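From: Delali Aidoo
To: Plonano list
Date: 10 May 2022
Subject: Re: [plonano] snack table, again

Enikő Mészáros wrote:
> Hi all, I'm putting on a lunch spread in the hall at Stanholm and I have
> one brown table to work with, not a big one. Last time (March) I put
> everything on the one big platter and by the end the chips were under the
> sandwiches and the sandwiches were in the dip. Does anyone have a layout
> that works? Also, do I unwrap things or leave them in their packets?
> Ferenc says leave them. I'm not sure I trust Ferenc on food.
>
> Enikő

Hi Enikő, and hi everyone else who is going to jump in after me!

I'd side with Ferenc on the packets, sorry. Anything that comes wrapped stays wrapped at my table, and it all goes together on one tray off in a corner. People can see what they're getting, you can take home whatever is left, and you don't end up with a bowl of stale crackers that you feel bad about throwing out. I used to decant everything into nice bowls and then I was washing bowls until ten at night, so no more of that.

Sandwiches get the middle. Give them a tray of their own with a bit of a rim – mine came from Ladska years ago and I'd buy another one tomorrow if they still had them. Keep the sandwiches small, and keep the filling to one layer, something that stays put. Benedek once made egg salad ones with the filling piled up like a haystack and I was picking it off the tablecloth all afternoon (sorry Benedek, they did taste great).

Bread baskets: I like 2 of them, a round one and a rectangular one. They don't have to match. The round one I leave empty till the rolls are ready, and foil things can sit in the other one.

Drinks go at the back, and please get yourself a rack with tiers. It takes up hardly any room and the back row stands higher than the front so no one has to reach over and knock things down. I used to line bottles up along the edge and lost nearly all of one row when Kristóf leaned on the table to tell me a story. You can guess the rest.

The one in our newsletter is pretty much how I'd go about it, sandwich tray in the middle, Cokes in a clear rack behind it, wicker on both sides and the wrapped snacks over in the far left corner:

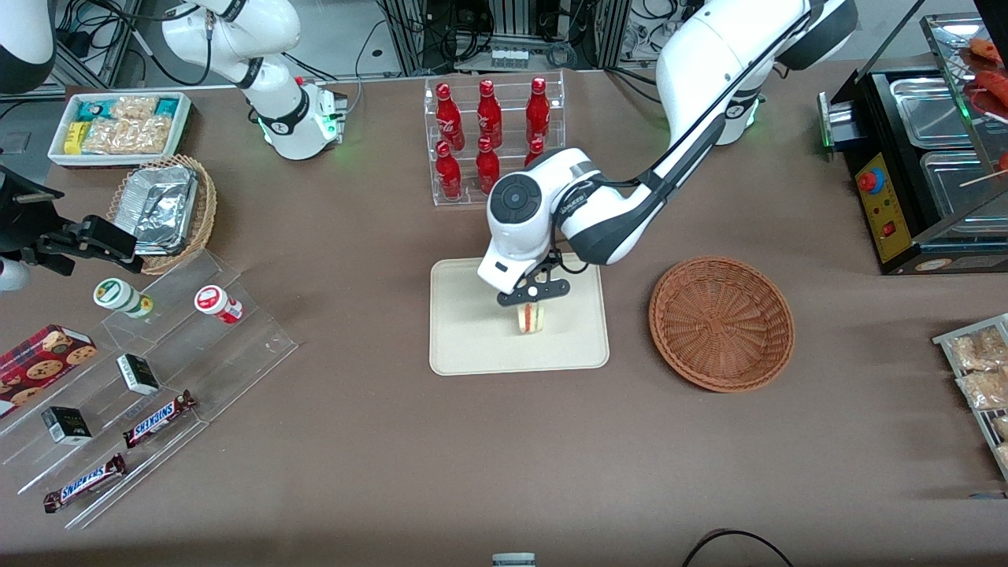
Plonano Newsletter, No. 111, p. 2

See how the sandwich tray lies flat in the middle of the table? That's what I'd copy before anything else. When I set up at Bodnár I shoved everything together and there was no place to put a plate down, so people were balancing them on top of the crackers.

If you need trays, I can lend you the long one and a stack of napkins. It's the 1000 pack, I'm never getting through it by myself. I can drop them off at Stanholm any morning you like, just tell me which door.

And what kind of sandwiches are you doing? You didn't say!

Delali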